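Work and Automation, Unit 5
Handout: Folding by hand, folding by machine
Saturday, March 27, 2021

Read this before the seminar, together with the two chapters on task analysis. The case is Zostaneo, a laundry and garment care firm with one plant at Zarnumov. It washes and folds clothes for private households and for a few care homes. The plant handles 1389 garments on a normal day shift. Until February all of them were folded by hand.

1. The work before the change

Folding employed 16 people on the day shift. Each had a table, a rail and a stack of customer bags. A folder took a garment out, checked it for stains and missing buttons, folded it and put it on the right pile. The firm's job description listed only the folding. The checking was never written down, although customers complained when it was skipped.

Folding looks like one task and contains several. The worker has to find the waistband or the collar, decide which side is the front, smooth the cloth, make the folds and keep the pile straight. Soft clothes are the harder ones. A shirt has seams and buttons that show where to fold. Sweatpants have very little of that, and two pairs from the same maker can behave differently after a year of washing. 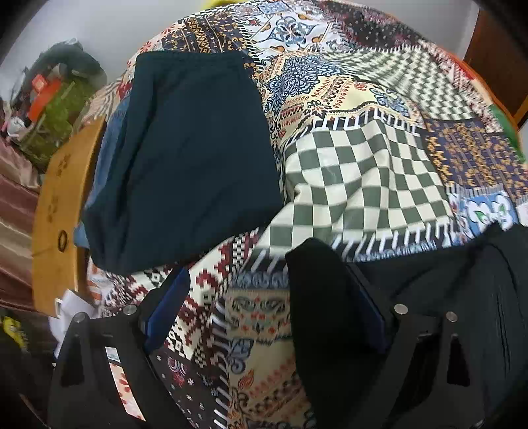 Most automated folding before this period depended on flat, known items such as towels and sheets. Mixed household clothing was left to people. A machine has to pick up one layer without taking the next, and it has to work when the cloth under the garment is patterned or close to it in color. People do both without thinking, so they are poor at explaining how they do them. When Zostaneo's staff were asked to describe their method, most gave four or five steps and left out the smoothing completely.

2. What was introduced

The plant installed two systems. Karo is a folding cell for trousers, T-shirts and towels. Muli is a sorting line that reads the tag on each customer bag and sends the bag to a table or to the cell. Anything the cell rejects goes back to a person.

In the first month, 13 of the 16 folders stayed on the floor. The other three moved to the tag desk and the loading bay at the same hourly rate. There were no dismissals, but two open positions were left unfilled. Keep these apart in your answers: a job that is cut and a job that is not filled again have different effects and show up in different records.

3. What changed for the people there

The mix of work changed more than the amount. Easy garments went to the cell, so the tables received dresses, knitwear, children's clothes and rejects. Output per person fell, and for several weeks the old piece targets stayed in place. Workers lost bonus pay for doing harder work. The targets were later set by garment type.

Checking also became a problem. The cell does not look for stains. The firm first added a check at the end of the line, which meant opening finished folds. It then moved the check to loading and counted it as a task with its own time allowance.

Opinions on the floor were mixed. Some folders were glad to have fewer towels. Others said the towels had been their rest between difficult pieces, and that a full shift of knitwear was hard on the hands.

4. For the seminar

Bring a one-page task breakdown of a manual job you know well. Mark the steps that would not appear in a job description. Be ready to say who would do them after automation and how that time would be paid.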